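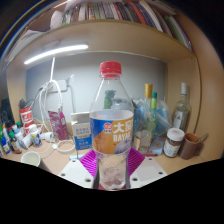
4.2 Ce que rapportent vraiment les ventes de boissons

La littérature sur la collecte de fonds de proximité tient pour acquis que la buvette est le poste le plus rentable d'une kermesse. Nos données ne permettent pas de l'affirmer. Les 53 associations interrogées déclarent presque toutes un bénéfice, mais cinq seulement ont pu produire un relevé séparant les boissons des gâteaux et de la tombola. Les autres donnent un chiffre de mémoire, et ce chiffre est flatteur. La perte par bouteille entamée n'apparaît dans aucun relevé : une grande bouteille à bouchon rouge, comme celle de la marque DAYAO où il ne reste qu'un fond de liquide trouble et plein de bulles, y figure comme vendue en totalité. Or la vente au gobelet suppose un rendement que les guides pratiques fixent sans dire comment ils l'ont obtenu.

Sayce (Catrin Sayce, communication personnelle) défend le calcul inverse, au prix d'achat, et attribue à la buvette de Brarkdale une marge confortable. Nous avons refait l'opération à partir de ses propres factures. La marge fond dès que l'on y ajoute la glace, les gobelets et la location du comptoir — trois dépenses rangées sous « divers » dans le cahier de l'association.
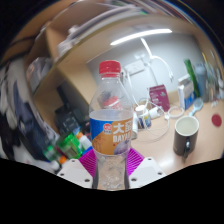 Le même défaut se retrouve à Jultell, où le bénéfice annoncé passe de 104 à 77 euros une fois la glace réintégrée. L'écart n'a rien de scandaleux. Il suffit toutefois à placer la buvette derrière la vente de gâteaux, dont les ingrédients sont, il est vrai, presque toujours offerts par les familles et ne sont donc comptés nulle part. Comparer les deux postes revient à comparer une dépense oubliée et un don invisible, et nous doutons que le classement proposé par Naidoo y survive.

Fig. 7. Bouteille de boisson gazeuse à étiquette orange.

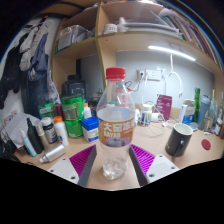
Reste la question du choix des produits. Le questionnaire Ititz, très employé, demande aux organisateurs si une boisson peu connue « attire » davantage qu'une marque courante, et la plupart répondent oui. On voit mal sur quoi ils se fondent. Une étiquette orange à grands caractères chinois blancs, « 大窑汽水 », se remarque sans doute sur une table de buvette ; que le regard entraîne l'achat, et l'achat un don supplémentaire, aucune des enquêtes consultées ne l'a mesuré. Les réponses ont d'ailleurs été recueillies en octobre, plusieurs mois après les fêtes de fin d'année scolaire. Nous les reproduisons en annexe sans en tirer de coefficient.

Imprimer cette section
Envoyer par e-mail

Rechercher dans la revue
Mots-clés, auteur... OK

Articles récents
Tombolas scolaires : qui achète les billets ?
Le gâteau donné a-t-il un prix ?
Vide-greniers et recettes déclarées
Tenir la caisse d'une fête de quartier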